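Search this site Search

17 September 2019

Up at 7. Coffee, then straight to the flashlights, which I have been putting off since February. Every drawer in the house seems to have one in it and when the power went out last winter I couldn't lay my hands on any of them. I stood in the hall and used my phone.

Went through the kitchen drawers first, then the hall closet, then the bag I take to the lake. Plenty of dead batteries. I put those in a jar by the back door to go to the drop-off at Dumis next time I'm out that way. One battery had leaked and I cleaned the contacts with vinegar on a cotton swab. It took most of the morning to do that one and I'm still not sure it was worth it.

Usa Mahawong called at lunch. She is clearing out her mother's apartment on the same principle – one kind of thing at a time, all over the place, instead of one room at a time. She did scissors yesterday. She says tape is next. I told her I was on flashlights and she asked whether I wanted two more. I said no.

She also wanted to know if I'd paid the Guvesance bill, and I hadn't, so I did that while I had her on the phone. It came to 164, more than last time. I'll look at the old ones tomorrow and see what changed.

The blue-gray tray has turned out to be the right size for them. I had it down for seed packets but the packets can go back in their tin. The flashlights lie flat in it and I can see the colors, so I'll know which one I'm reaching for. The lavender pair can stay together. I want the red one for the car.

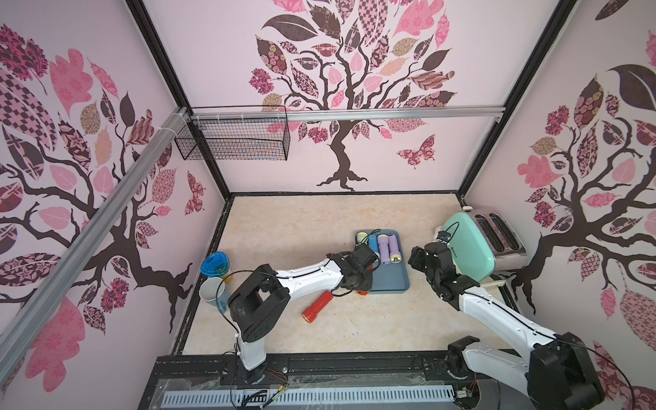
Flashlights in the tray, red one out in front. Toaster in the back corner.

I still like the tree wallpaper. Hjørdis Sandberg thinks it's too much pink and has said so more than once, but she likes the butterflies.

Other things to decide. The mesh basket is empty and I could use it for spare batteries, though I'd rather have those in something with a lid. The cup with the blue and teal lid should go back with the others. The mint toaster I want to keep. Hjørdis offered to take it for her son and I said I'd think about it, and I have – I'm keeping it.

Walked to the post office after four. Long line. Bought stamps and a padded envelope for the Lakix return, then forgot to ask how late they take packages.

Soup for supper, and the end of the bread. Need: AA batteries, bread, dish soap, label tape if they have the narrow kind.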